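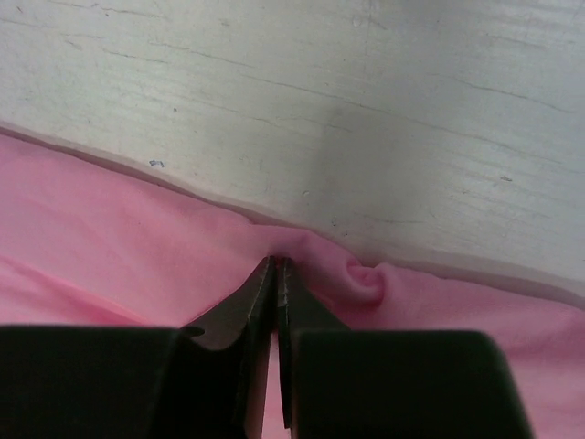
Diltik two-finger gripper kit: a review from our robotics club
1 May 2019

Our club bought the Diltik kit in the winter, when we signed up for the household tasks round at the Clultstead student robotics meet, and I promised the other parents and coaches I would write something up once we had lived with it for a while. It took me longer than I meant it to, so thank you to everyone who kept asking!

The kit costs $295, and for that you get the gripper body with its motor, one pair of tapered black fingers, a mounting plate, the cable and a bag of screws (with a few spares, bless them). We put ours on the Huanca arm the club has owned for ages. The plate didn't quite line up with the holes on the arm, so the kids drew an adapter and printed it, and that turned into a very nice evening of measuring things twice. If you have a newer arm you may not need to bother.

Putting it together is well within reach of a middle schooler who can be patient with a hex key. The booklet is clear up to the wiring page, where the drawing is so small that we ended up passing a magnifying glass around the table. My one real tip is to leave the finger screws a little loose until the tips meet evenly, and only then tighten them.

Now for the part we bought it for, which was cloth. Our old gripper had wide flat pads, fine for blocks and cups and hopeless with anything floppy. The narrow tips on this one can go down into soft fabric and pinch up a small bit of it, even where the cloth lies right against the edge of a board, and I can't tell you how happy that made a room full of twelve-year-olds. We practice with stretchy, T-shirt sort of material, and I would suggest starting there. Thick towels are harder work, and the kids have pretty much given up on denim for this season.

In our last practice log the team got 30 tries in before snack time, more than we ever managed with the old pads. They don't all work, of course. The usual trouble is coming down too far from the fold, so the tips close on nothing, and then there is a long and friendly argument over whose numbers were wrong.

A few grumbles. The Flestix software that goes with it forgets your closing force when you unplug the cable, so we keep ours written on masking tape on the laptop lid. The motor whines. Spare fingers are only sold in packs of 2 pairs, and I would dearly love to buy just one pair - clubs live on bake sales, after all.

We did look at a gripper that costs $900, and I'm sure it is lovely, but it was never going to happen for us. For a school club that wants to try laundry, doll clothes or anything else soft, I would buy the Diltik again. We have ordered more fingers for the July summer session, and the kids want to try socks next.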